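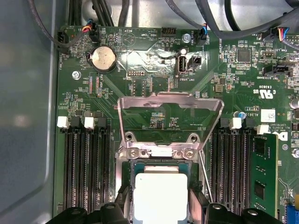
Dranden Technical Institute
Introduction to Computer Support
Unit 7: Copper Network Cabling and Patch Leads
Handout revised April 10, 2018

Purpose of this unit

Students who complete this unit will be able to select a twisted-pair cable for a given run, terminate it with a modular plug, test it, and record it in the building cable register. The unit assumes that students have completed the earlier material on network addressing. Wireless networks are treated separately and are not covered here.

Reading for the unit is the chapter on copper media in the course reader, together with the cable register guide kept in the Skovwood Building workshop. Students should bring both to the practical session.

1. Twisted pair

An Ethernet patch lead contains eight insulated copper conductors arranged as four pairs. Each pair is twisted along its length, and the twist rate differs from one pair to the next. Twisting reduces the interference that one pair causes in another, known as crosstalk, as well as interference picked up from outside the cable.

Cable is sold by category. Category 5e supports gigabit Ethernet over the full permitted channel length of 100 meters. Category 6 supports the same speed over the same distance and will carry 10 gigabit Ethernet over shorter runs. Category 6A carries 10 gigabit Ethernet over the full 100 meters. A channel performs only as well as its weakest component: a Category 6A run that is finished with a Category 5e patch lead should be recorded as Category 5e.

The channel length includes the patch leads at both ends. Students often measure only the cable in the wall and forget the lead at the desk and the lead in the cabinet.

2. Solid and stranded conductors

Solid conductors are used for permanent runs in walls and ceilings. They lose less signal over distance but break if they are bent repeatedly. Stranded conductors are used in patch leads, where flexibility matters more. The plug must suit the conductor. A plug designed only for stranded wire may make poor contact on solid wire, and the fault may not appear until months after installation.

3. Color and labeling

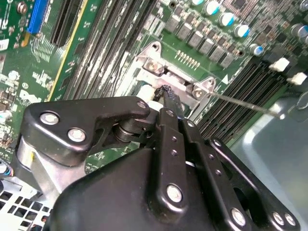 The color of a patch lead's outer jacket has no fixed meaning. Many sites choose a scheme of their own, such as one color for telephones and another for servers, and such a scheme is useful only when it is written down. The same caution applies elsewhere in computer hardware. A blue expansion slot next to a black one tells the technician that the manufacturer wished to set them apart, but the reason must be looked up in the manual for that board. In the same way, a gray lead in a cabinet may be of any category, and the printing on the jacket is the only reliable guide.

Inside the jacket, color does have a fixed meaning. Two wiring patterns are in common use, T568A and T568B. This course uses T568B. Holding the plug with the clip facing away and the contacts at the top, the order from left to right is:

Pin 1: white/orange
Pin 2: orange
Pin 3: white/green
Pin 4: blue
Pin 5: white/blue
Pin 6: green
Pin 7: white/brown
Pin 8: brown

Either pattern will work if it is used at both ends. A lead with T568A at one end and T568B at the other is a crossover lead. Most modern equipment adjusts to it automatically, but it should not be placed in general stock.

4. Terminating a plug

Strip a short length of the outer jacket without nicking the conductors. Untwist the pairs only as far as needed, put the conductors in order, flatten them, and trim them to an even length. Insert them fully, check the order once more through the clear body of the plug, and crimp.

The jacket must extend into the plug so that the strain relief grips the jacket and not the individual conductors. Leads that fail this check will be returned for repeat work. 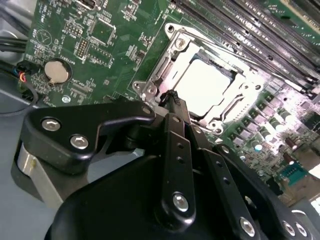 Bend radius is the other common cause of rejected work. A permanent run of unshielded cable should not be bent more tightly than four times its own diameter. Cable ties should be loose enough to slide by hand, and hook-and-loop straps are preferred in cabinets.

5. Testing and recording

A basic wire map tester confirms that each pin at one end reaches the correct pin at the other. It does not confirm that the lead will perform at its rated category. The Plinport tester issued in the Muriithi Laboratory performs the wire map test only.

The training register for the Skovwood Building lists 249 permanent runs, of which 51 are reserved for student use. Each entry gives the outlet number, the patch panel port, the category, the length, and the date of the last test. Outlets must be labeled at both ends with the same number.

Work to be submitted

Each student will submit 3 patch leads, one of which must be at least two meters long, with a completed test sheet for each. A lead that fails the wire map test may be cut back and terminated again before submission. Test sheets are to be left in the tray at the laboratory entrance. The written test on this unit will be held in November.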